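Gasness Hill Trial

The Gasness Hill Trial (often just the Gasness, locally "the Hill") is a motorcycle hill climb and road time trial run each January on the closed road between the village of Tetaden and the old quarry gate at Gasness. Solo machines and sidecars. One rider on the course at a time, against the clock, no mass start. Distance 3 miles exactly since the road was re-measured; earlier results were set on a slightly longer course and are listed seperately.

Not to be confused with the Gasness Scramble, an off-road event held on the quarry floor in summer and run by a different club.

Name

"Trial" here is used in the old local sense, a timed run. It isn't a trials event in the modern sense of feet-up riding over obstacles, and no marks are lost for putting a foot down. The club has been asked to change the name several times. Programmes from the middle years have "Gasness Speed Hill Climb" on the cover and "Hill Trial" on every inside page.

Course

Start line is outside the chapel at Tetaden. First stretch flat, between walls, narrowest part of the whole course. Riders are in third gear or higher before the bridge.

Named sections, in order from the start:

Chapel Straight. Flat, bumpy. Drain cover on the racing line, painted yellow each year.

Leka Bridge. Humpbacked, single track, over the Leka beck. Larger machines leave the ground here. Sidecar crews are told to roll off; many do not.

The Ladders. Four bends climbing the side of the valley, left, right, left, right, the last one tighter than it looks. Most accidents happen at the last one. Straw bales until the club bought air fencing.

Wevia Corner. Long right-hander round the farm of the same name. Cambered the wrong way on the exit. Mud from the farm gate in most years, swept on the morning of the event and again at midday.

Top Mile. Not a mile. Open moorland road, fast, exposed to crosswind. Highest speeds of the course, usually just before the cattle grid.

Cattle Grid. Boarded over for the event. In one early running the boards were forgotten and the first four riders crossed the bars at full speed without complaint, the fifth stopped and walked back to report it.

Quarry Gate. Finish. Braking area runs into the quarry yard, loose gravel at the far end.

The whole road is public and is closed from 7 am to 4 pm by order. Sheep are moved off the moor the evening before. Some come back.

Format

Each rider gets one practice run and two timed runs. The faster of the two timed runs counts. There's no adding together of times, though this was done for a short period and those years are marked in the results book with a small cross.

Starting order is by draw inside each class. Smallest machines first, sidecars last, so that any oil from the outfits is left for nobody else. If the second runs can't be finished before the road reopens, results are taken on first runs only. This has happened often, the light going early at that time of year and fog coming up from the beck.

Return to the start is in convoy behind a marshal's car once a class has finished. No riding down singly. Riders who have ignored this have been excluded, incuding one class winner.

Timing was by two stopwatches and a field telephone, then by light beam. Both systems ran side by side for one year and disagreed over the winner of the 350 class. The stopwatch result was kept.

Classes

Classes have changed a lot. Current list:

Up to 125 cc
Up to 350 cc
Up to 600 cc
Unlimited solo
Classic, solo, drum brakes only
Sidecar, any engine
Electric, solo

The electric class was added on a one-year basis and stayed. Entries small, times quick. An electric machine has been fastest over Top Mile but not over the whole course, weight in the Ladders being the usual explanation given by its riders.

Road tyres only. Studded tyres were allowed in the first runnings and banned after damage to the surface of the bridge. Tyre warmers banned too, then allowed, now banned again apart from the unlimited class. Hand-cut tyres are a grey area and come up at scrutineering every year.

History

Origins disputed. The club's own account has two riders settling an argument over who could reach the quarry first with the wages. The quarry books show no payment by motorcycle in that period, and the story is probably later.

Early runnings were informal, unpaid and not properly timed. A proper entry list only exists from the fourth event on. January was chosen as the quarry was shut and the road free of lorries. When the quarry closed for good the date had become habit, and two attempts to move the event to spring both drew fewer entries than the winter date. Reasons given: clash with the circuit season, and riders with nothing else to do in January.

The road was resurfaced in full once, and times dropped sharply. The club doesn't treat pre-resurfacing times as a separate record, which has been argued over at length in the newsletter. Doina Hodžić, the first rider to win the unlimited class in three successive runnings, argued for separate lists; her own best time would have stood as the old-surface record had they been brought in.

Cancelled years: two for snow, one for flooding at Leka Bridge, one for lack of insurance cover. In the snow years the meeting was called off on the morning itself with riders already in the paddock. Refunds are not given. The rule is printed on the entry form in larger type than anything else.

Notable riders

Doina Hodžić. Unlimited solo. Known for a late braking point at the last of the Ladders and for running the same frame under three different engines. Retired from the event after a fall at Wevia Corner, broken collarbone, later clerk of the course.

Kalliopi Stojanović. Started as a sidecar passenger, moved to solos in the 350 class, then back to sidecars as driver. Only competitor to have won on two wheels and on three. Her book of course notes, a page or two for each bend, is still copied and passed round among new entrants, with some pages out of order in most copies.

Local riders from Tetaden have won fewer classes than might be expected. The village has no practice advantage as the road is under a speed limit the rest of the year and is watched.

Entries and spectators

Entry is capped by the length of the road closure. Record crowd is 3000, counted by gate tickets at both ends. The next year was capped. Spectators stand on the uphill side only, behind rope, with a bank at the Ladders that holds the bulk of them. No standing on Leka Bridge or on the inside of Wevia Corner. Parking is in the quarry yard until 30 minutes before the first run, then shut.

There's no commentary over the Top Mile, the cable having never been laid that far. Times are chalked up at the chapel.

Number 1563 is painted on the chapel wall by the start line and is often taken for a competition number. It's a survey mark for the road and has no link to the event. Riders touch it before the first run all the same.

Catering

Village hall, Tetaden, from 6 am. Tea, soup, rolls, bread and butter. Hot food stops when the last class leaves the line. A second stall at the quarry end was tried and given up, no water supply. Riders get a meal ticket with their number; passengers in the sidecar class did not until Stojanović wrote in about it.

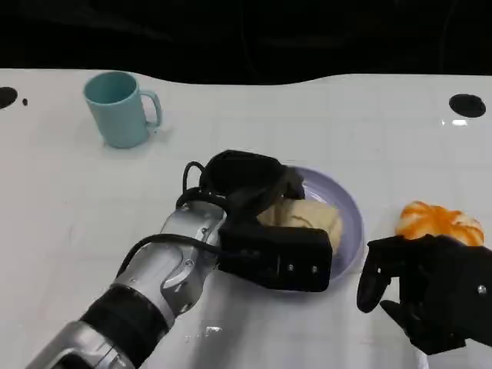 Mug and plate on a white tabletop.

Safety

One doctor at the Ladders, one ambulance at each end. Flag points in sight of each other all the way up, apart from the gap between Wevia Corner and the start of Top Mile where a radio is used. Red flag stops the run and the rider gets another go, if time allows.

Air fencing covers the last of the Ladders, the bridge parapets and the wall opposite Wevia farm. Back protectors compulsory for solos. Compulsory for sidecar passengers as well, after some delay.

No deaths at the event itself. Serious injuries have been few for a road course, put down by the club to the single-rider format and by others to the cold keeping speeds down on the first half.

Trophies

The Quarry Lamp, for fastest time of the day, is a real lamp from the quarry, still works. The Leka Cup goes to the best newcomer. The Wevia Plate is for the slowest finisher within the time limit and was refused once.

No prize money. Fuel vouchers for class winners in some years, depending on who is sponsoring.

See also

Gasness Scramble
Hill climbing (motorcycle)
Sidecar racing
Tetaden
Road closures for sporting events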